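Search this site Go

Nutrition 26: Portions and Snacking
Instructor: Forough Ghasemi
Handout for week 5

A portion is what a person chooses to eat. A serving is a fixed amount used on food labels. The two are often confused, and diet records suffer for it.

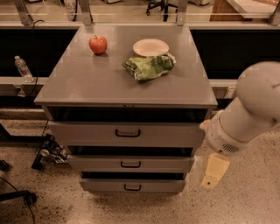

Diet records depend on memory. People tend to recall meals better than snacks, and they leave out food eaten while standing or working. A red apple set out beside a plate may be left off a record if it is eaten between meals. Ask about the hours between meals separately.

Plate size matters too. Write down the width of the plate before you estimate the amount of food on it. 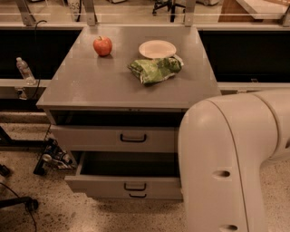 Estimates should be made by two students working apart. Compare the results afterward and keep both numbers, even when they disagree. Do not average them. 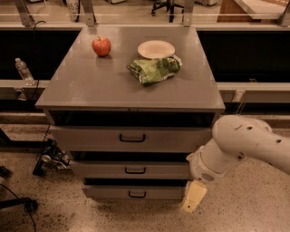

Assignment

Keep a record for 2 days, one of them a weekend day. List time, food and amount. Read the Alipour chapter on recall before you start. Records are due 3/17/21 in class.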